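Drusdale Guild News
12/08/2023

The summer patch and what it changes for our crafters

Since the last newsletter many of you asked in guild chat whether it is still worth it to level Weaving after the June patch. I have now spent enough evenings in the Bratau marshes to give an answer, and the answer is yes, but you must go there with a different plan than before.

The old way was simple. You took the ferry to Bratau, ran along the south bank and picked every reed you saw until your bags were full. Now the reeds on the south bank respawn much slower, and the good ones moved to the small islands behind the Aretti ruins.

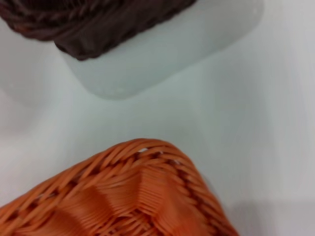
To reach these islands you need the water-walking potion or a lot of patience, as the swimming path is full of level 66 snappers. They hit hard, and they follow you much longer than they should. I died 2 times on my first visit, both times with full bags, and the walk back from the graveyard is not short. If you have a healer friend who is bored, this is a good evening to invite him.

The quest chain starts with the trader at the Aretti gate. She asks first for marsh reed, then for bark, and at the end for dye, which drops only from the beetles inside the ruins. Do not sell the dye! I saw one stack go for 1526 silver at the auction house last week, and the buyer surely needed it for this same quest. 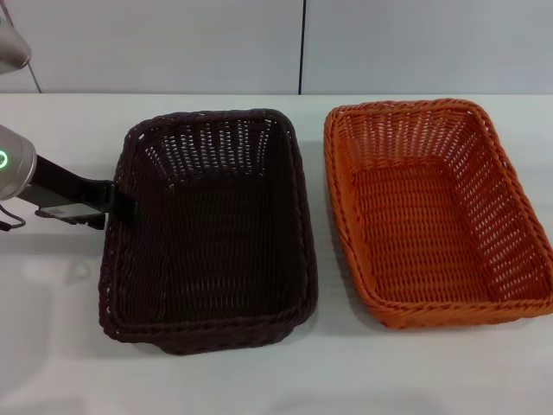

Two baskets, one dark brown and one orange.

When you finish the chain, you receive the Ghumman pattern book. It teaches the large storage basket, and this one is the real reason to go. It gives more bank space than anything we could make before, and it does not bind to your character, so you can make it for your alts too. The skill needed is high - please check your level before you spend materials.

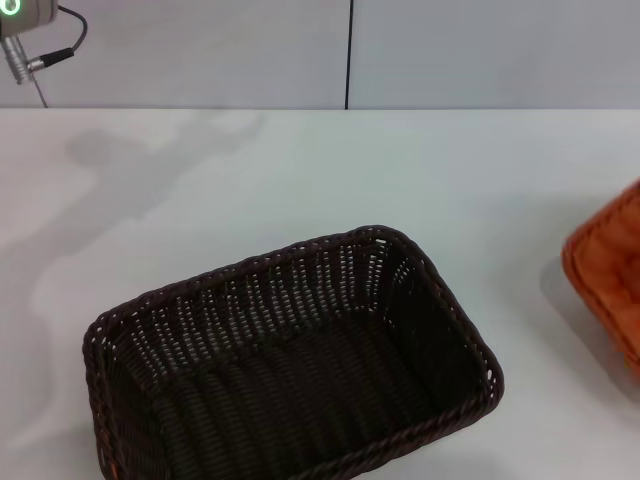
For the guild bank we would like to collect 2000 marsh reeds before the autumn event. Please put them in the second tab, the first one is only for potions. Members who do not craft can also help by clearing the snappers, because a gatherer alone is really slow there. We meet at the Bratau ferry on Wednesday evening, at the usual raid time, and low levels are welcome if they stay on the boat side.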